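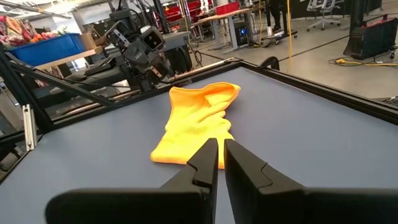
pH_drift wrote:
Hardness figure first, please. Dosing advice without it is guesswork. The back of the Clerkora box gives three bands and most people use the middle one whatever comes out of the tap.

softwash
Joined: June
Farden, north side of the river. The supplier's page gives 299 mg/l as calcium carbonate. Coloureds at 40, full drum, Clerkora powder at the medium dose. Towels are going stiff and bright cottons look dull after a few months. Machine is a Winudus, 1,563 cycles on the service counter.

pH_drift
299 is the hard band, so you are under-dosing. The builder in the powder gets used up on calcium before the surfactant does much. Go to the hard dose for a month and change nothing else.

tubdrain
Disagree. Stiff towels can just as easily be residue from too much powder. Before adding more, run an empty rinse and look through the door. If it foams, there is detergent left in the system.

pH_drift
Foam on an empty rinse shows there is surfactant about. It doesn't tell you what is on the towel. Soak one towel in a weak citric acid solution, rinse it, dry it. If it comes back soft, you had mineral deposit.

softwash
Did both this evening. A bit of foam, gone by the second rinse. The citric towel is drying now.

kettle_fur
Dullness and stiffness may be separate problems. Powders sold for whites usually contain oxygen bleach and often optical brightener, and both can shift a strong colour over time, yellows and pinks especially. Is it the colour version or the ordinary one?

softwash
Ordinary. The shop on Lewis Road stopped stocking the colour one.

kettle_fur
Then I would change that before the dose. Colour powder, same temperature.

pH_drift
Changing powder and dose together means you learn nothing from either. One at a time.

tubdrain
It is laundry. Change both, and if the towels are fine, stop there.

softwash
Towel result: softer than the untreated one from the same set, clear difference. I weighed the powder as well. My "medium" scoop holds 83 g, which is under the hard dose printed on the box.

pH_drift
Deposit, then. Go up to the printed dose. You could also keep the powder where it is and add a separate softening agent, which may work out cheaper with a full drum. Do the sums for your own prices.

tubdrain
I'll accept the towel. I still think the foam needs looking at. Clean the drawer and check the pump filter. With that many cycles on it, the heating element in the Winudus will have scale on it too.

kettle_fur
Descale with the drum empty, hottest programme, and don't put vinegar through it every week. Opinions vary on what it does to the door seal, but I've replaced 2 that had gone tacky.

pH_drift
Both of those could have been age.

kettle_fur
Could have been. I use citric now anyway.

softwash
Filter had a hair grip in it. Colour powder ordered, hard dose from the next wash.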